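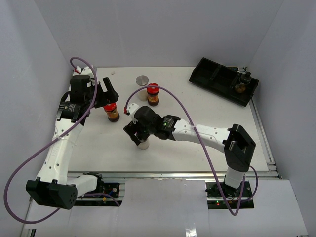

Two robot arms at work on a white table. One gripper is open near a jar with a red lid, and the other is at a small cup.

Can a Robot Put Away the Groceries?
Plivengate Science Center, Young Readers' Pages
Reading level: ages 8 to 11

Most people can clear a kitchen table without thinking very hard. They pick up a jar, see that the lid is on, and carry it to the shelf. For a machine, each of those steps is a separate problem. Engineers in many countries are working on these problems now, and some of the work is done with ordinary jars, cups and bottles like the ones you have at home.

What is a robot arm?

A robot arm is a machine with stiff parts called links. The links are connected by joints, and motors make the joints bend and turn. Your own arm has a shoulder, an elbow and a wrist, and engineers use the same words for the parts of a robot arm. At the end is a gripper. The grippers in our picture have fingers that can open and close around an object. They do not have a palm or a thumb like yours.

Why are jars and cups difficult?

A full jar is heavy and smooth. The gripper must squeeze hard enough to keep it from slipping. A small plastic cup is light and can be crushed, so the same squeeze would be too much. People learn this difference as babies, by dropping and squashing a great many things. A robot must also learn it, or be given instructions for it.

Clear and shiny objects bring another difficulty. Many robots use cameras to find things, and light passes through glass or bounces off metal in ways that can confuse a computer. A robot may reach for a bottle and close its gripper on the air beside it.

Why use two arms?

Try to open a jar with one hand behind your back. Many chores need one hand to hold and another to turn, pour or wipe. Two robot arms can share a job in the same way, but they must not bump into each other. The computer has to plan where both arms will be at every moment.

How does a robot learn a chore?

One way is for a person to guide the arms through the chore while a computer records each movement. "We may repeat a single task 200 times before the robot can try it alone," says Ecaterina Olteanu, an engineer at the Voicu workshop in Bondthorpe. "For a harder task we may need 2000. If we then move the cup to the other side of the table, the robot may still make mistakes."

Another way is to let the robot practice inside a computer program, where nothing can be broken. The robot then tries the chore with real objects. Real objects are often more slippery, or heavier, than the ones in the program.

Can robots do chores yet?

Some chores, yes. Robot vacuum cleaners have been sold for many years. A dishwasher is also a machine that does a chore, although someone must still load it. In factories, robot arms lift and pack goods all day, and they do this well when every box is the same size and arrives in the same place.

A home is different. Chairs move, toys are left on the floor, and the peanut butter is seldom where it was yesterday. Robots have folded towels and set tables in laboratories, often slowly and sometimes with help. A robot that can do all the chores in any house is not ready yet, and engineers do not agree on how long it will take.

Words to know

Gripper: the part of a robot arm that takes hold of things.
Joint: a place where two parts meet and can move.
Link: a stiff part between two joints.
Task: a job with a beginning and an end.

Try it yourself

Put on a pair of thick oven mitts. Ask an adult for a plastic jar with a lid, a paper cup and a spoon. Move each one from the left side of the table to the right. Then try to take the lid off the jar. Which object was hardest to hold? Write down what your fingers could not feel.

Text by Domnica Roman. Checked by Hemi Whitelaw, Learning Department. Classes may borrow the Clendden activity box from September; teachers should ask at the education desk.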